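About Us
3 min read
Print this page | E-mail this page

Hi, I'm Meifang Ding, and I run the Cornari Community Repair School out of the old feed store on Greltar Street. We teach ordinary folks how to fix ordinary stuff -- toasters, lamps, zippers, bicycle hubs, the family computer. You don't need to know anything when you walk in. I certainly didn't! My first project was my mum's kettle, and I put the lid on backwards twice.

The school started as a Saturday-morning sort of idea that got out of hand (my kitchen table never recovered). We had six people and one decent set of screwdrivers between us, and we met wherever someone would lend us a room. Then the feed store came up for rent, the landlord let us paint it any colour we liked, and we've been in there ever since. It's a very cheerful yellow. 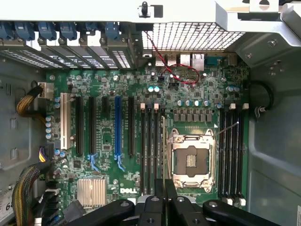 Our courses run for six weeks, one evening a week, and we keep them to small groups so everybody gets a proper go. Sewing and mending fills up first every single time, so put your name down early. Small appliances is the one I teach myself, and the computer course is the favourite of people who swear they're hopeless with computers. You start by getting the side panel off and learning your way around, which is much friendlier than it sounds -- when the clips on the slot covers are bright blue plastic, like the row of five on that Dell, you know where to look first. Bicycles starts up again in March, once the back lane has thawed enough to test the brakes.

Fees are $50 a course, tea included, and if that's a stretch please just tell me and we'll sort something out. Bring your own broken things! We do ask that you leave microwaves at home, and anything that runs on gas.
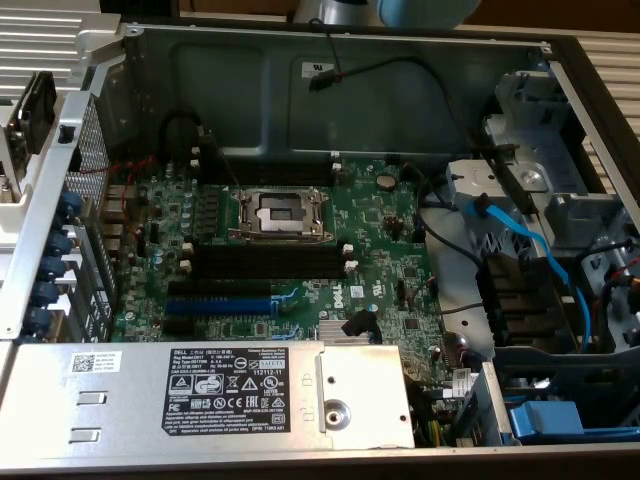 Processor socket open, memory slots bare.

Last year 2,464 items came across our benches, and I know that because I wrote every one of them in the big green ledger by the door. Plenty went home working. The rest got picked over for screws, springs and cords, and those live in the labelled drawers along the back wall, which you're welcome to rummage through. There's a lending shelf too, with soldering irons, a good torque wrench and three sewing machines that go out for a fortnight at a time.

We're open afternoons and most evenings, and the side door is the one without the steps. Pop in for a cuppa and a look around, or ring first if you're hauling something heavy and I'll come out with the trolley.

Recent items
- Winter timetable now up
- How to darn a wool sock
- Aaltonen sewing machines: threading the bobbin
- Troltport pop-up repair day
- What's on the lending shelf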